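Ustwood clothing room opens a repair table

By Danish Siddiqui
July 3, 2026
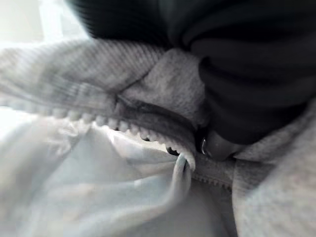
A gray zip hoodie with a fleece-like knit. Zippers are the most common repair at the Ustwood clothing room.

The free clothing room on Sirau Street in Ustwood has added a repair table, and residents can now bring in sweatshirts, jackets and pants to be fixed at no charge.

The table takes in clothes during the room's regular hours, 9 a.m. to 2 p.m. Each person may leave up to four items at a time. Most will be ready within seven days, though coats with linings can take longer.

Hooded sweatshirts make up a large share of what comes in, according to Leila Najjar, who runs the clothing room. Many are in good shape apart from the zipper.

"The fabric will outlast the zipper on almost any of them," Najjar said. "People put it in a bag and give it away, or they stop wearing it. A new slider costs very little and takes a few minutes to put on."

When the teeth themselves are damaged, the whole zipper has to come out. Najjar said that job is slower on fleece, which stretches as it goes under the machine. The repair table pins the new zipper at both ends and bastes it by hand before sewing.

Loose cuffs and waistbands can be replaced too. The room keeps ribbed knit in gray, black and navy. Other colors have to be ordered, and the owner pays for the fabric in those cases.

Clothes should be washed and fully dried before they are dropped off. Pockets should be emptied and drawstrings left in. Items are tagged at the counter with a name and phone number, and anything not picked up by the end of November will go onto the clothing racks.

The table does not take leather, wedding clothes or anything with an electric heating element. Shoes and bags still go to Stukum Repair on the other side of the parking lot, which charges its usual prices.

The sewing machines were bought secondhand with money from the spring rummage sale. Najjar said the room could use more thread, particularly gray and dark blue, and separating zippers in adult lengths. Donations can be left at the counter.

A class on replacing a zipper is planned for later in the summer. The date has not been set.

Comments

millroad_pat: Does anyone know if they do kids' snow pants? Both pairs here have the same zipper problem.

T. Orsk: Pat, I asked at the counter and they said yes, but bring them in before the fall if you can.

gwen_b: Dropped off my son's hoodie. They replaced the slider and also closed up a hole in the pocket I had missed. Very happy with it.

rowhouse9: Wish they stayed open later. I'm at work until 5.

Recent items

Sirau Street water main work moves to next block
Ustwood library extends summer hours
School supply drive seeks backpacks
Farmers market adds parking behind the fire station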